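Visit to the Drustance Paper Mill, Wurndale
Report to members of the Bech Local History and Trades Society

Members of the Society visited the Drustance mill at Wurndale on 8th October, at the kind invitation of the company. The party travelled by coach from Bech and was received in the former counting house, where coffee was served and the safety rules were read out. Stout shoes had been requested in the joining notes and were worn by all.

The mill stands on the north bank of the river, below the weir. Paper has been made on the site under several owners, and the oldest part of the present building, the rag loft, is still roofed in its original slate. Rags are no longer sorted there. The loft now holds the firm's archive of order books, which members were permitted to consult for the greater part of an hour. The books are in fair condition, although those from the lower shelves show damage from the flood, and two volumes have lost their boards. A full list has been promised to the Society by December. 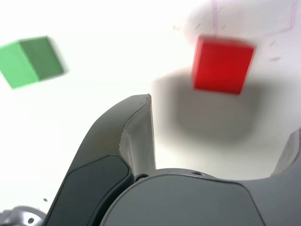
From the loft the party went down to the beater floor. The stock for the day was a cotton and linen mixture intended for bookbinders, and the guide explained how the length of beating affects the strength and feel of the finished sheet. Members with an interest in repair work asked about sizing. The mill uses gelatine for its heavier papers and a starch size for the remainder. Samples of both were handed round, and a price list was available.

The mould-made papers are produced on the smaller of the 2 machines. It was running at a slow speed during the visit, and conversation was possible beside it. Sheets are torn down by hand against a steel rule, then hung in the drying room for 3 days before pressing. The order in hand was for 2,000 sheets, to be sent to a printer in Prurberg.

Lunch was taken in the canteen. In the afternoon the party saw the watermark collection, which comprises 421 wire designs sewn to mould covers or kept loose in trays. Several bear the old Wurndale mark of a heron and crown. The Society's own collection at Bech contains letters on paper with the same mark, and it was agreed that tracings should be exchanged.
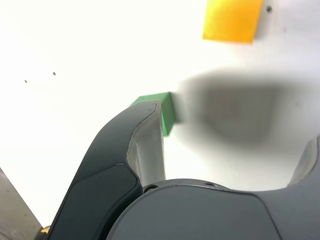 Dark grey finger with a lighter gripping pad.

The final part of the visit was given to the sluice and the wheel pit. The wheel itself has been removed, but the bearings remain in place and the pit has been cleared of silt. The footbridge is narrow, and the party crossed in small groups.

The Society wishes to record its thanks to the company and its staff. Members who borrowed copies of the mill plan are asked to return them to the reading room at Bech.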